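I put off fitting an under-sink water filter for years, mostly because every page I read about them was written by someone selling one. The one I ended up with is a Drurkex twin-cartridge unit, bought through Trurkham on the strength of its plain fittings. The box makes the usual claims. I'll stick to how to get it on the pipe without a leak, and which parts of the instructions I'd ignore.

## Before you buy anything

Find out what's in your water. Your supplier will usually publish results for your area, and they cost nothing to read. If you're on tank or bore water, pay a lab for a test and skip the free one a salesperson offers to run at your kitchen table. Those demonstrations tend to involve a vial, a few drops of something and a dramatic colour change. Dissolved minerals will do that, and dissolved minerals are mostly harmless.

My own report showed chlorine, a bit of hardness and nothing else worth losing sleep over. A carbon cartridge deals with chlorine taste. It does very little for hardness, whatever the picture of the sparkling kettle on the carton suggests. If scale is your complaint, you're shopping for a different product.

Look closely at the word "reduces". Reduces by how much, at what flow, and for how many litres? A decent maker prints a performance sheet. If all you can find is a percentage with an asterisk, chase the asterisk. Check that the certification covers the contaminant you care about too, as a unit can be certified for taste and odour and still carry a mark that looks as if it covers the lot.

## What you need

- The filter unit, its bracket and screws
- A tee or diverter valve that matches your cold line thread
- A pressure limiting valve, if one isn't built in
- Two adjustable spanners
- Thread tape
- A sharp tube cutter (a hacksaw leaves a ragged end, and ragged ends weep)
- A bucket, old towels and a torch
- A drill, if you're adding a separate tap

Rules on who may touch household plumbing vary from place to place. In plenty of areas, anything that joins the mains is licensed work. Check with your local authority first. A plumber's fee is less than a new kitchen floor, and some insurers will ask who did the job.

## Step 1: Check the pressure

Most people skip this one. Screw a cheap gauge onto the garden tap, turn off everything in the house and read it. Then read it again late at night, when the neighbourhood has stopped drawing water and the pressure climbs. The housing on a domestic filter has a maximum rating, and it'll be in the small print. If your night reading is anywhere near it, fit a limiting valve upstream.

The Drurkex booklet says a limiting valve is "recommended for optimal performance". I'd read that as "fit one or we won't honour the warranty".

## Step 2: Shut off and drain

Turn off the isolating valve under the sink. If it hasn't been moved in a decade it may not close fully, so open the cold tap and watch. A steady dribble means you'll have to shut off at the meter. Leave the tap open until it stops running, then put the bucket under the joint you're about to undo.

## Step 3: Mount the bracket

Hold the unit up where you think it should go, then lower it until you could get the bowls off. You need clear space beneath each housing to drop the old cartridge out, and the template in the box is stingy with it. Mine would've had me lifting the whole unit off the wall at every change.

Screw into something solid. A full housing is heavy, and thin cabinet backing won't hold it for long. 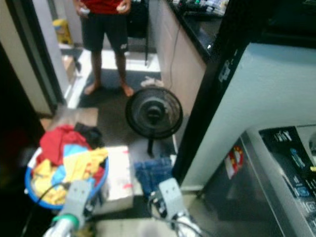 Can the filter go in the laundry instead of under the kitchen sink?

It can, provided it's on a cold line and you don't mind carrying drinking water from one room to the other. Most people get sick of that within a month and go back to the kitchen tap. The better reason to use another room is that the kitchen cupboard is too shallow for the housings, and in that case you can run the filtered line through the wall. Keep the run short, and don't send filtered water to a washing machine. You'd burn through cartridges to rinse socks.

## Step 4: Cut in the tee

Undo the cold flexible hose where it meets the isolating valve. Wrap the male thread of the valve clockwise, three turns of tape, pulled snug. Hand-tighten the tee, then go a quarter turn with the spanner while holding the valve body still with the other one. If the hose has its own rubber washer, leave the tape off that end. Tape and washers together cause more leaks than they cure.

## Step 5: Push in the tubing

Cut the tube square. Push it into the fitting until you feel it stop, then push again, as there's a second stop past the O-ring and it's easy to miss. Tug it. If it moves out by more than a hair, take it out and recut the end.

Check the direction arrows on the head. Water should reach the sediment cartridge before the carbon. It sounds obvious, but the labels on mine were under the bracket, where they couldn't be read once it was mounted. I wrote IN and OUT on the lid in marker.

## Step 6: Flush

Open the valve slowly. Let the housings fill, then press the red button on top, if there is one, to let the air out. Run the filtered tap until the water is clear of black carbon dust. The booklet says five minutes. I gave it 18, and there was still a faint grey tinge at the ten-minute mark. Tip that water on the garden.

Dry every joint with a paper towel, wait an hour and wipe again with a fresh piece. A slow weep shows on paper long before you'd see a drip. Check once more the next morning, after a night at full pressure.

## How long do the cartridges last?

Mine are rated for 3,000 litres. That figure comes from a lab running clean test water at a fixed flow, and your house isn't a lab. Sediment will block a cartridge early, and a lightly used one can go off well before it reaches its litres. Go by the date or the volume, whichever arrives first, and don't wait for the taste to change. By then the carbon has been spent for a while.

Price the replacements before you buy the unit. Mine are $49 a pair. I've seen cheaper systems, the Akpalu for one, where the bargain is all in the housing and the cartridges only come from a single supplier. Standard-size housings take anyone's cartridge, and I wouldn't buy any other sort.

Nana Aidoo, who has fitted more of these than I have, read a draft of this page and disagreed with me on one point. She thinks the sediment stage is a waste on decent town water and would run a single carbon block. She may be right. My sediment cartridge came out brown in March, but we'd had roadworks on the main and I can't say what it would look like in an ordinary year.

## Extras I'd leave in the shop

**Electronic filter monitors.** Most are a timer with a light on it. Write the date on a strip of tape and stick it to the housing.

**Alkaline or "mineralising" cartridges.** Tivine sells one that slots in as a third stage. I read the leaflet twice and couldn't find a measured claim in it anywhere.

**Special cleaning sachets.** Unscented household bleach, well diluted, will sanitise an empty housing at cartridge change. Rinse it thoroughly and keep it off the O-ring grease.

**Leak alarms.** These I've changed my mind on. A battery puck on the cupboard floor is cheap and does one simple job. Test it with a wet finger when you fit it, and replace the battery when you change the cartridges.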